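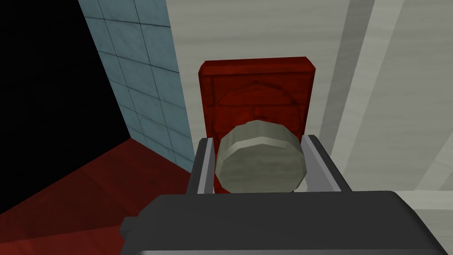 Imrie 2 review: a rule checker for simulated manipulation

Product: Imrie 2, single-seat license
Publisher: Pustier
Type: rule set and log checker
Tested with: Javau household scenes, two-arm robot model
Suitable for: teams that record or grade simulated tasks and need other teams to accept the results

What it is

Imrie 2 is a written set of 78 rules for simulated manipulation work, together with a command-line checker that reads episode logs and reports which rules each episode breaks. The rules cover contact, grasp, approach, scene setup, labeling and reporting. The checker does not run the simulation, and it does not grade the policy. Its job is to say whether an episode was set up, recorded and labeled in a way that a second lab could accept without asking questions.

Version 1 was a document only, and in practice most teams read it once. The addition of the checker is the reason to look at it again.

Setup

Installation took one command and a license file. The checker wants three inputs: the state log, the contact log and a scene manifest. Javau exports the first two in a form Imrie reads directly. The manifest has to be written by hand, and this is where the first afternoon goes. Every object the robot may touch needs a name, a role (target, fixture, obstacle or decoration), a collision shape and a stated mass. Anything left out is treated as an obstacle, which produces a long list of warnings on the first run.

The manual explains the manifest fields well but gives only one complete manifest, for a bare table with a single block. A furnished room would have been more useful.

Grasp rules

The grasp section is the strongest part of the product. It requires that a held object be recorded with contact on both fingers, that the label "grasped" start at the first step where both contacts persist, and that the collision shape be declared separately from the visual mesh.

The last rule deserves the space it gets. Short cylinders are a common case. A squat puck between two flat fingers may be drawn as a many-sided shape, with straight segments visible all the way around its rim, while the physics engine treats it as a true cylinder, a convex hull or a box. Those three behave differently under the same closing force. Imrie does not prescribe one of them. It requires the choice to be written down, and it flags any episode where the contact points reported by the log fall outside the declared shape.

On our logs this check was accurate. It caught one object whose hull had been scaled on one axis only, an error that had been in our scene files for months. It also gave a false alarm whenever the contact margin in the physics settings was larger than the Imrie default. The margin can be changed in the configuration file, and the manual mentions this in a footnote.

Scene and decoration rules
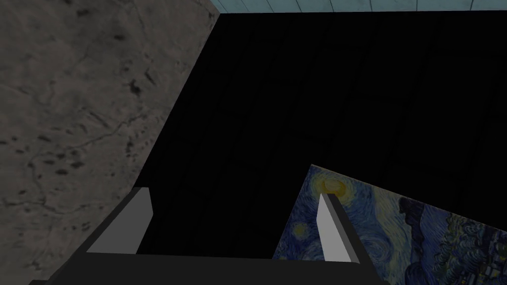

Rule group D is concerned with objects that have no part in the task. Earlier practice was to leave them out of the record, on the grounds that the robot was never asked to touch them. Imrie takes the opposite position: any item within reach of either arm must be listed, given a role and fixed or freed explicitly. We agree with this. With the open fingers above dark boards and the right one overlapping a print of The Starry Night, a log that lists only the target object cannot tell a reader whether the print has a collision body, whether it would slide if brushed, or whether it is a texture with no thickness at all. Under rule group D the author must state which. Our manifest had it down as decoration with no collision body, and the checker then asked for a reason code. There are seven reason codes to choose from, and two of them overlap so closely that graders in our group picked different ones for the same item.

The same group asks for high-contrast textures to be declared when a policy takes camera input. The rule gives no threshold for what counts as high contrast. Patterned tile, veined stone and wood grain could all qualify, depending on who fills in the form. Pustier should either publish a measure or drop the rule.

Articulated fixtures

Doors, drawers and lids get their own chapter. The requirements are sensible:

A handle must be a named part, separate from the panel it is mounted on.
Joint limits, friction and damping must be stated in the manifest.
Contact with the handle and contact with the panel must be logged as separate events.
The label "opened" must be tied to a joint angle, and the angle must be given.
The arm that is not working must be logged at the same rate as the arm that is. 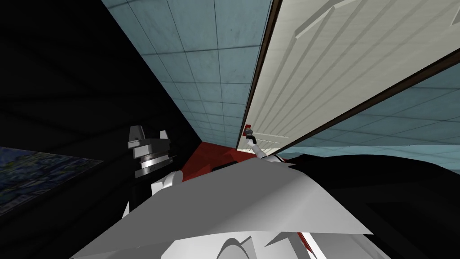 Right gripper in contact with the red handle; second arm at left.

The separate logging of handle and panel has the most practical effect. Policies that push a door by its face can score as well as policies that use the handle if the only test is the joint angle. Both may be acceptable, but a reader needs to know which one was recorded. With Imrie the distinction appears in the report as a single column, and sorting by that column was the fastest way we found to review a large batch.

We ran 183 door episodes through the checker. Eight were rejected outright for missing joint data, all from the same export job. The others were processed without trouble, and the warnings that came back were specific enough to act on. A typical line names the rule, the time step, the two bodies involved and the field in the manifest that conflicts with the log. The wording is terse and stays the same from run to run, so the output can be compared with ordinary text tools.

The rule on the idle arm is less popular than it should be. In two-arm work the second arm is often parked and forgotten, and its joint values are written out once at the start. Imrie rejects this. The cost in disk space is small. The benefit is that collisions between the arms, or between an elbow and a counter, can be found later without running the episode again.

Camera rules

The chapter on views is short and could be longer. It requires camera pose, field of view and near clipping distance for every view. It also asks for a statement of which robot parts are visible at the start pose. For a head or torso view this matters, and Imrie handles it with one free-text field.
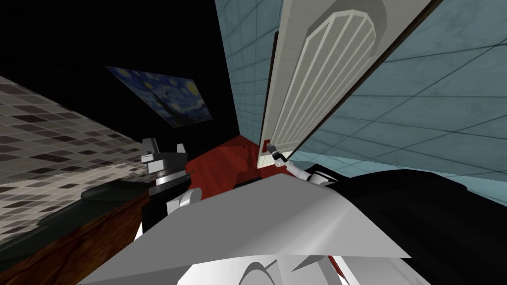 Jodedico Bench Notes | Simulation tools
By the Jodedico test desk
Updated in August

Self-occlusion is the gap. When body panels take up the whole lower part of a view and a shoulder housing takes up the lower right corner, the contact point at the foot of a door may be only a small part of what the policy receives. One gripper works at the door and the other stands upright on the far side of the body, and a reader of the manifest learns nothing about how much of either is in sight. A required visibility figure per gripper, computed from the segmentation mask, would settle it. The data is already in a Javau export if segmentation is switched on. We sent this to Pustier as a request and received an acknowledgment.

Reporting

Reports come as plain text or as a table. Each one carries the rule set version, the checker version and a hash of the manifest. Waivers are allowed. A waived rule stays in the report with its reason code, and the summary line changes from "conforms" to "conforms with waivers." There is no way to hide this in the standard output, and we would not want one.

The table export drops the time step column when more than one waiver applies to the same episode. This is a bug. The text report is not affected.

Points for
Clear separation of visual and collision shape
Handle and panel contacts logged apart
Warnings that name the exact field at fault
Waivers stay visible

Points against
Only one worked manifest
Overlapping reason codes in group D
No measure for texture contrast
Weak treatment of self-occlusion
Table export bug

Verdict

Recommended for groups that exchange simulated episodes with other groups, and for anyone maintaining a shared scene library. A team working alone on one task will get most of the value from the grasp and fixture chapters and can leave the rest until it publishes. Owners of version 1 should read the change list first: the numbering has moved, and old waiver files do not load.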